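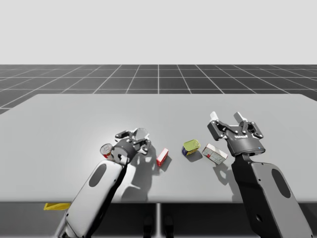

Which floor for a kitchen with gray table?
Posted by Christos Tsoukalas, December 28, 2023

I am renovating the kitchen of our apartment and I can not decide about the floor tiles. The old floor was removed in November and since then we walk on bare concrete. My wife likes very dark tiles with thin white grout lines, and the table will be light gray and matte, with rounded corners at the far side, on a charcoal floor with white lines. I like this contrast also, but I am worried that the white grout will become dirty very fast, specially near the stove. We have 3 children and they eat everywhere. The seller at Bastness told me to take gray grout and forget the problem. Is it possible to keep white lines clean for some years, or will I regret it?

Montes44
We had white grout in our last house and I can tell you it is possible, but you must seal it. Wait until the grout is fully cured - the bag tells you how many days - then put the sealer with a small brush and wipe the tiles before it dries on them. I repeated this once a year. For cleaning I used warm water with a little dish soap and a soft brush. Please do not use vinegar, it can damage cement grout with time. You can also ask for epoxy grout. It costs more and is harder to apply, but it does not need sealer and coffee does not go inside so easily. One more thing: dark matte tiles show flour and crumbs more than you expect. Take one sample tile home and leave it on the floor for a week.

nerkon_home
gray grout. your seller is right

Stastoron
I agree with the epoxy, only ask your tiler if he has worked with it before. Mine had not, and he left a haze on the tiles that took us 4 evenings to remove.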